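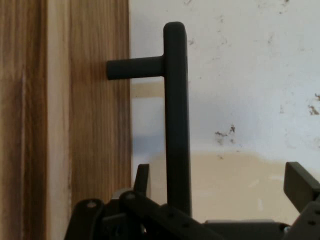

The black handle against the grain, with my poor wall behind it.

I've had a little wooden drawer box for years and the pull on it was horrible, a tiny knob you could barely get two fingers round. Last Wednesday I finally swapped it for a black one that sticks out properly, and it's such an easy job that I thought I'd write it up (the wall can wait, I know, I know).

You'll need a screwdriver, a pencil, a scrap of masking tape and your new handle. Mine's a Pallow, bought from Overgaard for 9 pounds.

Take the drawer right out and empty it. Undo the old knob from the inside, and if it spins, hold the front with a bit of rubber glove. Put tape over the spot before you mark anything, then drill slowly from the front with some scrap wood behind.

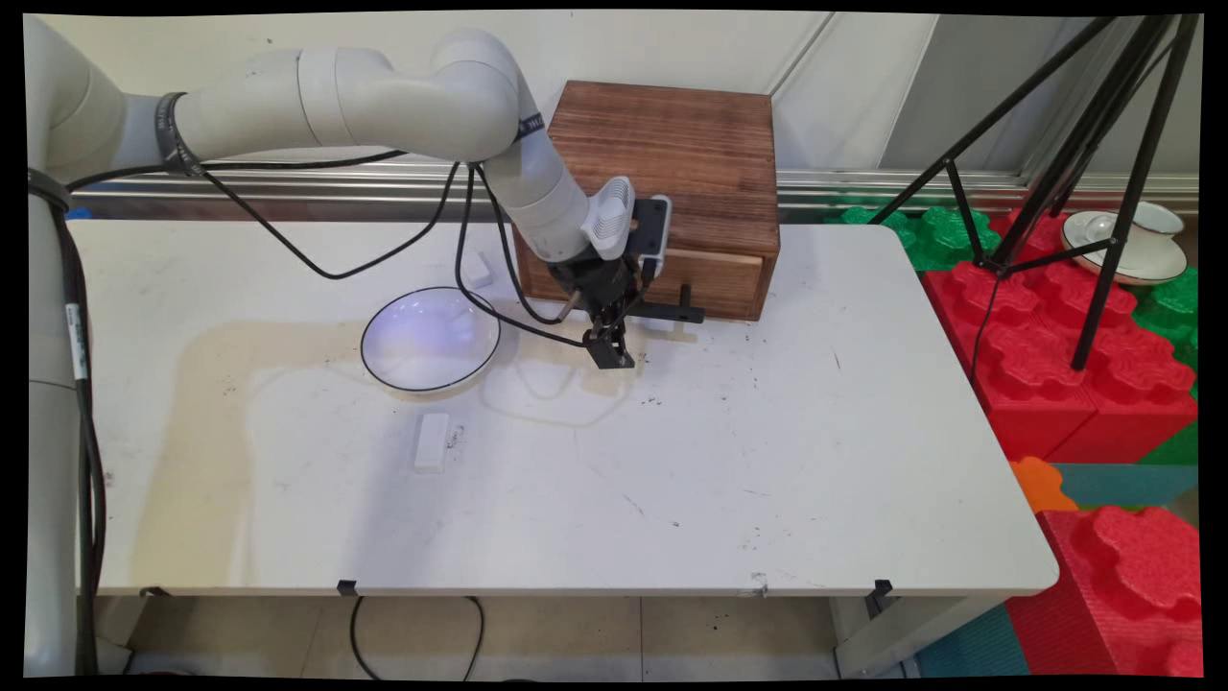

Next, push the screw through from the inside and wind the handle on by hand until it just bites. Check it's sitting straight, then give it half a turn with the screwdriver. Don't go mad! I overdid my first one and left a nasty dent in the wood.

Give the front a wipe with a soft cloth and a dab of wax while you've got it out, and rub a candle stub along the runners too. Mine used to stick every time the weather turned damp. Then slide it all back in and have a few goes at opening it.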